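Griden lint roller, three months in

I bought the Griden roller in March because our cat sheds on everything I own, and I'd burned through 2 of the drugstore kind in a month. So, is it any better? Mostly yes!

The handle is the best part. It's long enough that I can do the back of my own coat without taking it off, and it doesn't get slippery when you're rushing out the door (I'm always rushing out the door). The sheets are properly sticky. One will do a whole pair of black pants, and on the couch I get maybe a cushion and a half before I have to peel.

Peeling is where I get annoyed. The tear line is hard to find, and twice now I've ripped a sheet sideways and wasted it - 12 dollars isn't a fortune, but still. Refills come from the Sutthorpe site only, and shipping takes forever. 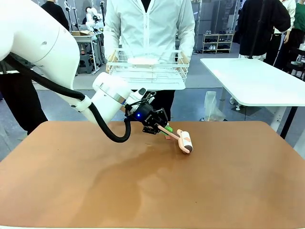
Photo: Zineb Mahrous

Mine is the pale pink handle with the patterned head, and I do like how it looks hanging by the coats. It's not great on wool, by the way. On a fuzzy sweater it grabs more sweater than hair, so go easy. Tabletops and car seats are fine, crumbs too. I'd buy it again, but I'd order the refills early.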